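Module notes, week 3: reading a supplier's claims
Case: the Lerkus arm kit, sold by Idix

The kit is sold as a ready-made package for household tasks: one arm, a two-finger gripper, a small camera by the wrist and a licence for Skosow, the control software. The brochure promises "up to 27 everyday skills out of the box". Ask what a skill is before you are impressed. Opening a door and closing it again are listed as two.

Look first at what the wrist camera gives the software to work with.

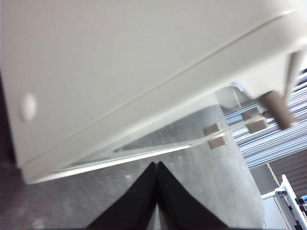 Page last changed: June 24, 2021

Two black fingertips close to the lens, a pale panel at a steep tilt and a clear edge with a bright glint on it. Idix calls this view "rich". I would call it partial. Transparent edges are a well-known nuisance for vision systems, and the brochure says nothing on the subject. It does say the software was trained on 1,653 demonstrations, without telling us how many different rooms or objects they covered. A large number gathered on one bench tells you about that bench.

The second camera is fixed, and costs extra. Idix describes it as optional. The Sang add-on, which handles appliances, will not start without it, so for our purposes the price on the front page is the wrong price.

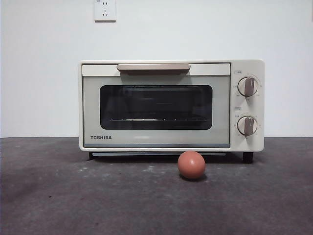 Appliances are also where the wording gets slippery. "Operates knobs" could mean turning one to a marked setting, or only moving it a bit. The brochure gives a success rate but no tolerance, and does not say whether failed grasps were retried before being counted.

For the seminar, bring 4 questions you would put to Idix in writing before paying a deposit. At least one should be about support after the first year, on which I have yet to get a straight reply.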